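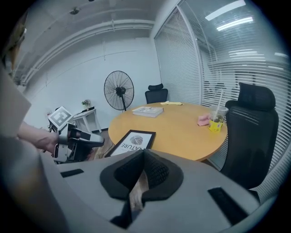
wooden floor, cables at left

Search tickets Go

Ticket 477: Pen pressure drops out mid-stroke in Stillside
Posted by Gerd Rothe, December
Status: Closed
Product: Stillside (desktop), Mesov pen display
Category: Pen and tablet input

Original report

Since the last Stillside update I lose pen pressure part way through long strokes. The line starts thin, swells as it should, then jumps to full width and stays there until I lift the pen. The next stroke is normal. It happens with the ink brush and the dry pencil. I haven't seen it with the flat marker, but the flat marker doesn't use pressure for width so I wouldn't.

The display is a Mesov, connected by the cable it came with. The driver is the current one from the Mesov site. Other programs are fine. I drew in the Lukumay sketch app for an hour last night with no dropouts.

The file I'm working on is a book cover for Gorus, 400 dpi, a lot of layers. I can't send it because it isn't published yet. I can send a blank canvas with the same settings if that's any use.

Things tried before posting:

- Restarted the computer and the display.
- Changed the nib.
- Reset the pressure curve to default, in the driver and in Stillside.
- Turned off the stabiliser. The dropouts still happened, maybe a bit less often.

Support reply, 10:40

Thanks for the report. Please try the following and post the results here.

1. Open Preferences, Input, and tell us which pen mode is selected.
2. Turn on Show Input Log, draw until the fault appears, and paste the last few lines.
3. Make a new canvas at the default size and repeat with the same brush.

A blank canvas with your settings would help, yes.

Gerd Rothe, 11:25

1. Pen mode is Automatic. I have never changed it.

2. Log lines from just before and after a dropout:

pen move, pressure 0.58
pen move, pressure 0.61
source changed: driver to system
pen move, pressure 1.00
pen move, pressure 1.00
pen up
source changed: system to driver

3. Can't get it to happen on a default canvas. I drew for 17 minutes and nothing. Back on the cover file it happened on the second stroke. Blank canvas attached to this reply.

Support reply, 13:05

The "source changed" line is the problem. In Automatic mode Stillside listens to the tablet driver first. If the driver is slow to answer it switches to the system pen input, and on your machine the system input isn't passing any pressure, so every point is recorded as full. It goes back when you lift the pen.

The update made the wait before switching shorter. On a small canvas it never gets that far. On a large canvas the brush engine takes longer over each point, and the wait is being counted from the wrong place.

Please set pen mode to Driver Only, restart Stillside and try the cover file again. If strokes then show gaps or corners, change it back and let us know.

Gerd Rothe, 14:50

Set to Driver Only and restarted. No dropouts on the cover file so far. Lines are smooth.

New problem, or possibly an old one I hadn't noticed. The cursor now trails behind the nib when I use the ink brush at a large size. The stroke ends up in the right place. It is just late.

Support reply, 15:20

The lag is separate. Your blank canvas has Live Texture Preview switched on, and that setting is saved with the file. It redraws the paper grain under the whole brush on every point. Go to Canvas, Texture and untick Live Preview. The texture will still be in the export.

Gerd Rothe, 15:45

Unticked. Lag is mostly gone. At the very largest brush sizes there is still a little, but I only use those for filling in backgrounds and can live with it.

Did a full evening's worth of inking strokes on a copy of the cover, then went over them again with the dry pencil. Pressure held the whole way. I compared an exported copy with one from before and the paper grain looks the same in both.

One request: could the pen mode be shown somewhere in the main window? I'd have found this a lot sooner if I'd seen it change.

Support reply, 16:10

Passed on as a feature request. It won't be in the next release.

The short wait in Automatic mode has been logged as a fault. Until it is fixed, please stay on Driver Only. Note that with this setting on, touch gestures won't rotate the canvas. Use the R key and drag instead.

Closing this ticket. Reply within 2 weeks to reopen it -- after that please start a new one and quote this number.

Resolution

Fault: pressure lost mid-stroke on large canvases, pen mode Automatic.
Workaround: Preferences, Input, Pen Mode, Driver Only. Restart needed.
Also: untick Live Preview under Canvas, Texture if the cursor lags.

Contact support | Copyright Stillside | Back to top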